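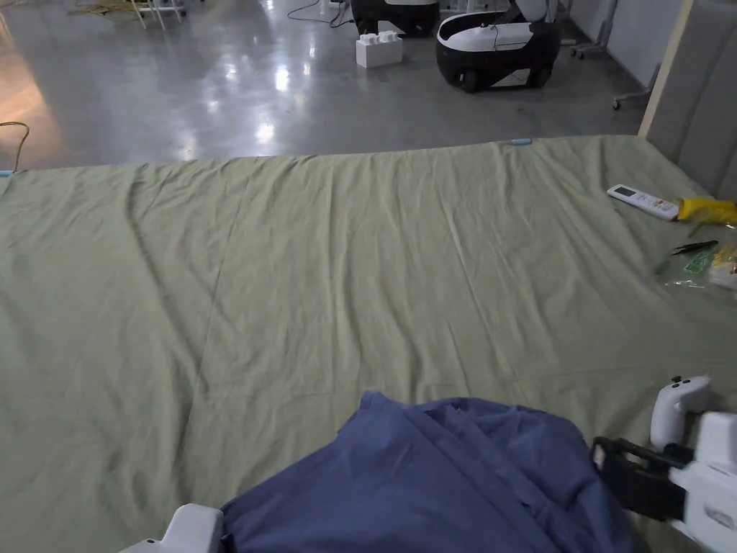

Switching it off and on again was the first thing Gheorghița Vlad wanted tried, and the second, and the third. It worked every time. That was the trouble, she says now. A fault that goes away when you reboot is a fault you stop writing down.

The grip that wouldn't let go

Cloth is supposed to be the easy stuff. Soft, cheap, doesn't break. Drop a T-shirt and you pick it up. So when Lutell, a small outfit that teaches machines to fold and sort laundry, had its bad afternoon in January, no one on the floor was wearing gloves and no one was standing near a stop button.

What happened took maybe as long as reading this sentence. A gripper closed on the edge of a folded towel. The command to open went out. The gripper stayed shut. Emilian Lazăr, reaching in to free the towel by hand, felt the jaws open, then close again, this time on two of his fingers.

Not broken. Bruised black, one nail lost. He was back at the table the next week and is a bit tired of being asked.

"It's a clamp," he says. "I put my hand in a clamp. I'd have yelled at anybody else who did that."

But the clamp had been told to open. And it had done the same thing before. Going back through the logs, Vlad found 17 cases of what the team had been calling sticky release, over 30 working days. Nearly all with thick or bunched cloth. Hardly any with single layers. Each one cleared with a restart, and most of them got no note at all.

The cause, when they got to it, was dull. The motor inside heats up when it holds a fat wad of fabric for a long time. At 75 degrees Celsius the controller, made by a supplier called Birent, is meant to drop the power and warn you. At 80 it shuts the motor off. Lutell had turned the warning down because it kept interupting folding runs. So the motor shut off, jaws closed, and the open command just sat there waiting. Motor cools. Controller wakes up. Runs the open, then whatever was next in line.

What was next in line was close.

An old command, carried out late, with a hand in the way. Engineers who work with big factory arms have had rules for this for decades: cut the power, clear the list, make a person say go. Small grippers tend to get treated like kitchen tools. Light, low force, you hold them or work right beside them. Who locks out a pair of tongs?

Vlad does, these days. Her fix has two parts. The software part took an afternoon: after any shutdown the list of waiting commands is wiped, and nothing moves until someone presses a button. The other part is a habit and it's going slower. Power off before fingers go near the jaws. Every time, towel or no towel.

"People forget by lunch," she says. "I forget. I did it on Monday's batch sheet, signed it off and then stuck my hand straight in."

The warning is back on too, and yes, it's annoying. Runs with heavy cloth stop more often, and the folding count is down. Chiriac, a hotel linen firm that pays for part of the work, asked about that in its last call. Lazăr told them why. There was a pause, he says, and then they asked him to send over the button procedure, becuase they have a press at their own plant that does something similar.

Birent has changed its manual. The line on queued commands used to be in a table near the back. Now it's on the first page in bold. Whether the controller itself should wipe the list by default is still being argued over. The company says some customers need the old behavior. Vlad has asked which ones and is waiting to hear.

The towel is still in her desk drawer.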